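Pukbridge guesthouses, where did you end up?

dcatterall
Hi all! We've got 14 nights booked off in January and I'm stuck between the Pasaribu and the Flunirel. The Pasaribu wants 1,254 for the stay with breakfast (and it's right by the station), the Flunirel is cheaper but up the hill. Anyone been lately?

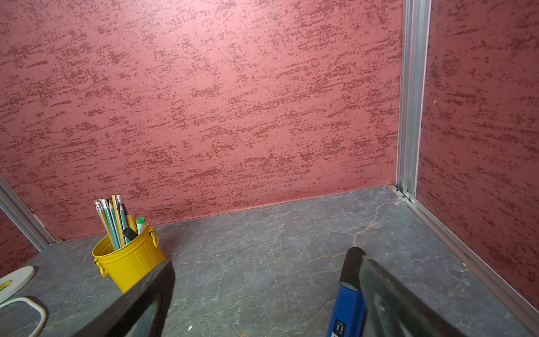
Last edited by dcatterall: 2nd February

mopsy_travels
Pasaribu every time! We had room 308, lovely quiet bed, and the breakfast lady kept bringing us more toast. Do ask for the back though, the trams start early.

grumblebus
Sorry, have to disagree with mopsy. My shower at the Pasaribu ran lukewarm all week and the front desk just shrugged. The Flunirel is plain but the water's hot and the hill is a 16 minute walk, tops.

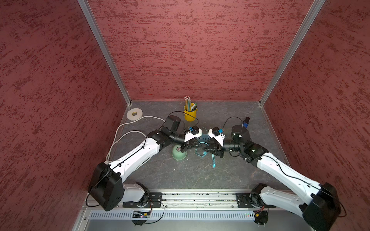
Re: Pukbridge guesthouses, what about Clisidham?

mopsy_travels
16 minutes if you're a goat, maybe! With suitcases we gave up and got a cab.

tinlid
Has anyone thought of staying over in Clisidham and taking the bus in? I did that last time and the rooms were bigger for the money. Last bus back is early, so no late dinners.

dcatterall
Ooh, hadn't looked at Clisidham. My wife likes her late dinners, so probably not, but I'll email the Flunirel about the cab thing.
Darren Catterall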